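Good Practice for Hand-Held Gripper Work in a Home Kitchen
Student project report, Ellstead
Miroslava Romaniuk and Valentyna Nazarenko
February 9, 2019

3. Why we wrote our own rules

The safety standards we read in the first part of the project are written for factories. They assume a fixed machine, a fence and a trained operator. Our work has none of these. Two people stand at a kitchen counter with a gripper in each hand and handle bowls, plates and bottles. No motor is involved, so most of the text on guarding and emergency stops does not apply. The parts on risk assessment, marking out the work area and keeping records do apply, and we kept those.

We started in November with the lab sheet from the Nonolel workshop, which is one page long and mostly concerns charging batteries. By the end of the month we had added enough notes in the margins that it made sense to start again.

4. The rules

4.1 Before a session
Sharp items are listed on the session sheet before work starts. Knives stay in a block or stand with the blade turned away from the operator, and are not used as task objects. Finger pads are wiped and checked for tears. A pad with a split edge is changed, even if it still grips. Food packets that are not part of the task go to the side of the counter. They do not have to leave the room.

4.2 During a session
Ceramic and glass are handled over a mat. The fingers are opened fully before they approach an object, and the object is not lifted until both pads are touching it. When two grippers are used, one is holding and the other is moving. We had both moving at first and the linkages knocked together, which chipped one of our own mugs. The operator says "stop" aloud before putting a gripper down.

4.3 After a session
The log is filled in on the same day. Breakages and near misses go in the same column — we found that a separate column for near misses stayed blank.

5. Results

We logged 864 attempts at picking up and placing an object. Of these, 82 were stopped early under rule 4.2, mostly with plates. There were 2 breakages, the mug and a saucer, both before the rule about moving one gripper at a time. We cannot say the rule is the reason, as we were also getting better at the task.

The Pavliuk checklist, which our supervisor asked us to compare with ours, covers more ground on electrical checks but says little about crockery. The Jakton one has a useful section on handovers between operators, and we would copy it if we did this again.
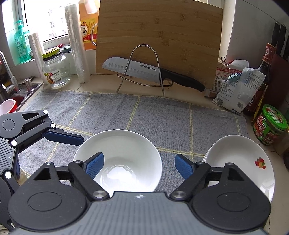 Figure 4. Open fingers on either side of a white bowl, on the gridded mat.

6. Limits and further work

All sessions were at the same counter, so the rules on layout may not suit a smaller kitchen. Neither of us is left-handed. Rule 4.1 needs better wording on what counts as a tear, as we disagreed on this more than once — a set of reference photographs would settle it. We did not test with hot food or liquids and the rules should not be used for either.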